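4. Daily life and money among traveling volunteers

This section reports what we learned about how full-time traveling volunteers pay for their lives, where they sleep, and how they keep ties with a home congregation. The people we spoke with had left paid work to move from one host church to the next, mostly doing repair work, meal service and clothing distribution. Recruitment and consent are covered in Section 3.

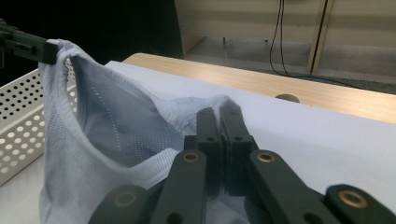 By Berhanu Gebremichael
Section 4 of the working paper "Going Without an Address"

4.1 Who took part

We interviewed 36 volunteers, all of whom had served with the Ikeo network for at least one full season. Ikeo matches volunteers with host congregations and pays for fuel between placements. It does not pay wages. Most of the people in the group were married couples traveling together, and most had sold or rented out a house before they began. A smaller number were single, and these were on average younger and more likely to plan a return to paid work.

Interviews were held at the places where people were staying: church halls, campgrounds, and in several cases the front seat of a truck. The largest set was done in July at Clilolar, where Ikeo holds its summer gathering. We let people choose whether to be interviewed as a couple or alone. Couples who chose to speak together often corrected each other on dates and amounts, and we kept the corrected version where they agreed.

4.2 Income after leaving work

Respondents lived on a mix of pensions, rent from a former home, savings and gifts from a home congregation. The mean monthly income for a household was $3160, and the spread was wide. Retired couples with two pensions reported no real trouble meeting their costs. Younger households depended much more on gifts, and those gifts were less steady than people had been led to expect. Several described a pattern in which support was strong when they left, fell off once the first newsletter or two had gone out, and came back only when they visited in person.

One woman had kept a notebook of every gift since leaving home. Her record shows that the people who gave at her farewell service were mostly not the people who were still giving later. The later givers were older members of the congregation who sent small amounts by check, usually with a note. She had not noticed this until we asked to see the notebook.

Health coverage was the cost that worried people most. Those too young for public coverage had made a range of arrangements, including cost-sharing plans, a spouse's former employer plan, and in a few cases no cover at all. Vehicle repair came next. A failed transmission could end a placement early, and we heard of it happening more than once. The host church usually helped, though volunteers disliked asking.

4.3 Loss and the decision to go

We did not ask about bereavement. It came up without a prompt in many of the interviews, generally when we asked what the person had been doing in the year before they joined. Respondents spoke of the death of a child, a parent or a close friend, and of a period after it when their usual work no longer held their attention. Some had first gone to a placement for a short stay at the suggestion of a pastor and had then extended it.

We are careful about how much to make of this. The earlier survey by Lazăr found that a recent death in the family was common among older volunteers of every kind, including those who stayed in their own towns. Bereavement may therefore tell us little about why people travel. What our respondents did say was that traveling work gave them company during the day and a reason to be tired at night. They also said that people at a new church did not know their story, and that this was sometimes a relief and sometimes lonely.

Not all of the accounts were of healing. One man said he had hoped the work would settle his grief and it had not. He had stayed on anyway, since he liked the crew. His wife, interviewed separately, said she would prefer to go home.

4.4 The working week

A placement with Ikeo normally runs four weeks. Crews begin after a shared breakfast and stop in the middle of the afternoon, with Friday left open for errands, laundry and phone calls. In practice the open day was often used up by host requests that had nothing to do with the original project, such as driving a member to a clinic or mending a stair rail at someone's home. Respondents were divided on whether this was a burden. Those in their first year tended to say yes to every request. Those with more experience had learned to ask the host pastor to handle the list.

Clothing distribution was the task with the least training and the most turnover. Some hosts laid out donated items for visitors to look through, and others packed bags ahead of time by size. Volunteers preferred the first method because it gave them a chance to talk with people. Hosts with small halls had little choice but to use the second. At Clilolar the shelving came from Jetex, a local supplier, and was shared among several host churches in turn.

We asked each respondent to name the part of the work they would drop if they could. Fundraising letters were named most often. Cooking for large groups was also mentioned, with a typical summer supper at the gathering serving about 50 people from a kitchen built for far fewer.

Figure 1. A white mesh garment on a white surface.

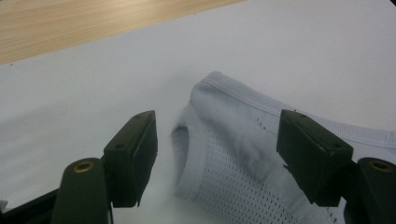 Do traveling volunteers lose touch with their home church?

Most keep in touch, but the tie changes. In our interviews, people who visited at least once a year still thought of the church as theirs and were still receiving gifts from it. People who only wrote letters said they felt more like a cause the church supported than like members.

4.5 Keeping a home congregation

The visits carried costs of their own. A couple on the far side of the country might spend a month's income to attend one service and a few meals. Some home churches covered the trip, and a few set a date well ahead so that placements could be planned around it. Where the pastor had changed since the volunteers left, contact was weaker, and two couples had never met the new pastor at all.

Several respondents had begun to treat a host congregation as a second home church, going back to it between placements and parking there in winter. Ikeo neither encourages nor forbids this. We return to the question in Section 5, where the views of host pastors are set beside those of the volunteers.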